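The Best Job I Ever Watched Change

I have worked in building services for six years, most of them at Dumine, and I will say it plainly: I love that the robots are coming to clean bathrooms. I have scrubbed enough of them to have an opinion.

Our company looks after 674 restrooms in offices and small hotels, and since August a few of us have spent our mornings at Korari, where the machines learn the job. You go in expecting something cold and shiny. Then you spend an hour on how to hold a can or bottle, how hard to squeeze, where the thumb goes, and you realize how much your own hands know that you never gave them credit for!

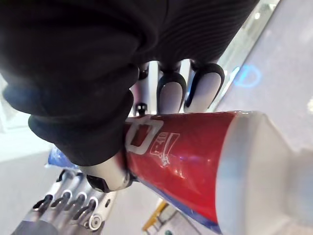

I used to think of my work as simple. Everyone told me it was simple. Try explaining it to a machine, though, and see how far you get. Which things on a counter belong to the guest and which are trash? Do you move the toothbrush or clean around it? The engineers kept asking and we kept talking, and for the first time in my working life people with laptops were writing down what a cleaner said.

So that is the first thing automation changed for us, before a single robot went out to a building. We got listened to. Two of my coworkers now do this full time, and their pay went up with the title. I want that for more of us, and I think we should ask for it loudly while the companies still need what we know.

The practice room is a funny mix of bathroom and office, and I have grown fond of it. 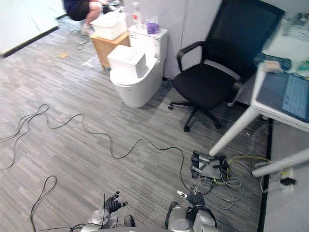
Arnardóttir wrote to me after I posted a shorter version of this, and disagreed with nearly all of it. Two people got better jobs, the message went, and what happens to the other 40 on your crew once the thing works? You are teaching your replacement and calling it respect.

I have thought about that a lot. It's a fair hit. At Drunow, where I started out, they bought floor scrubbers and cut the night shift, and I remember how that felt. My answer is that the scrubbers were never the ones who decided. Managers did, and we had no say in it because we found out last. This time we are in the room early, and we can get the promises on paper: no cuts for the first contract, training for anyone who wants it, and the knees and backs of people over fifty spared first.

And oh, the backs. If a machine can lean over a sink all day so my friends don't have to, I will cheer for it every morning. 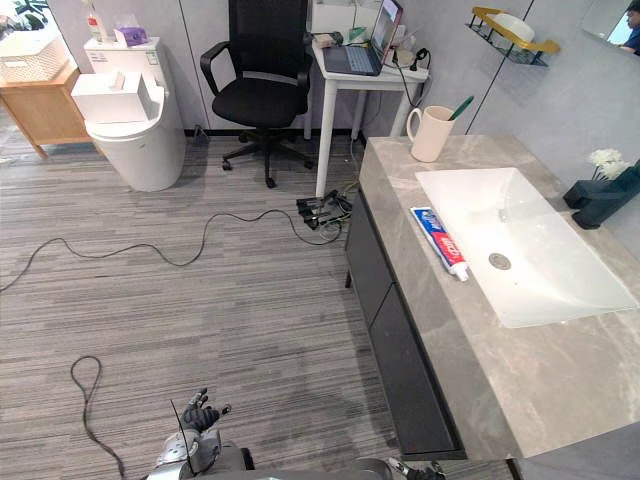 The practice vanity and sink at Korari, set for a counter lesson.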